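Drosano humanoid, hand package add-on: worth the money?
Print this thread | E-mail this thread

studness_fan
October 4, 2026 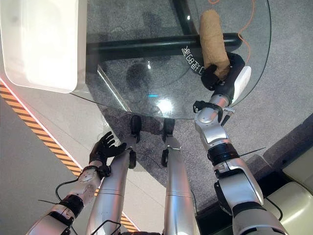
We've had the Drosano on a trial lease since March and I have to tell purchasing yes or no on the premium hands. The sales rep swears by them. He also swore by the charger, which we are on our second one of. So far the right hand does fine with tubes and anything else about that fat. Is anyone using these for real work?

ruppert_refugee wrote:
Define real work. Ours has picked up the same tube 400 times and I still couldn't tell you what the company gained. Grip is good, I'll give it that. Came over from a Ruppert two-finger and the difference on round stuff is night and day. The Ruppert squeezed everything like it owed it money.

Anselmo Peñalver wrote:
I like the hands. I don't like the price of the hands. Also, studness_fan, a glass table? Ours had a terrible time with clear surfaces until we put a cloth down. The depth readings went right through to the carpet and it reached for things with great confidence in the wrong place.

studness_fan wrote:
The glass table was what we had. It did get confused at first. Update 706 helped a lot, or else I've gotten better at where I put things. Could be either.

plarolent_pete wrote:
Disagree with all of you. For picking up tubes you want a fixed arm from Plarolent and a suction cup. No legs, no ankles, nothing to trip on. You're paying for feet so it can stand next to a table.

ruppert_refugee wrote:
Pete says this in every thread, and he's half right. But try a suction cup on cardboard, or cork, or anything else with a bit of texture, and then come tell us how it went.

plarolent_pete wrote:
Fine. Bigger suction cup.

Anselmo Peñalver wrote:
To the original question: ask for the 30 day extension on the trial before you sign. They gave it to us without a fight. Use it to run the left hand as hard as the right. Our left one needed recalibrating twice, and support wanted a log file each time.

studness_fan wrote:
Left hand has mostly been a spectator over here, so that's a fair point. I'll ask for the extension. The rep is going to be so disappointed in me.

Contact the moderators | Copyright Studness Forums | Back to top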